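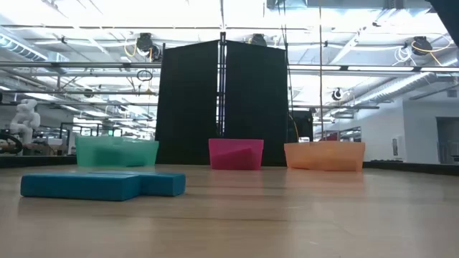
Where should foam blocks go when a shared worktable is cleared at the end of the day? In a bin of the same color, under a labeling plan that the Sasterico workshop in Valludau has now put in place.

The plan took effect on 23 January 2019 and covers the blocks, wedges and other foam shapes used at the workshop's tables. Until now the pieces went back into one deep crate, and people looking for a particular shape often had to empty it first.

**How it works**

Each wooden table gets translucent plastic bins in different colors. Green pieces go in the green bin and pink pieces in the pink one. Orange pieces have their own bin as well. Because the plastic lets some light through, a shape inside can be made out from the front without lifting anything.

"We tried paper labels and they came off in a week," said Teguh Kwok, who runs the workshop. "With the colors, people put things back without asking."

Blue pieces do not have a bin yet. Kwok said they can be left lying flat on the table, toward the front, until more bins come in. The next order, from the supplier Larnotia, is due in February and is for 11 bins, including blue and yellow.

**What users are asked to do**

- Put foam shapes away before leaving the table.
- Leave open space between the bins so they can be lifted out one at a time.
- Keep bins off the front edge.
- Hand torn or dented foam to the front desk.

The workshop owns about 51 foam shapes. Pieces missing from a set can be reported at the desk or on the sheet by the door. The old crate has been moved to the Sfeir storage room, where it will hold spare fabric and tape.

Table bookings are not affected. Sessions still run for 2 hours, and the last one of the day now includes time for putting the blocks away.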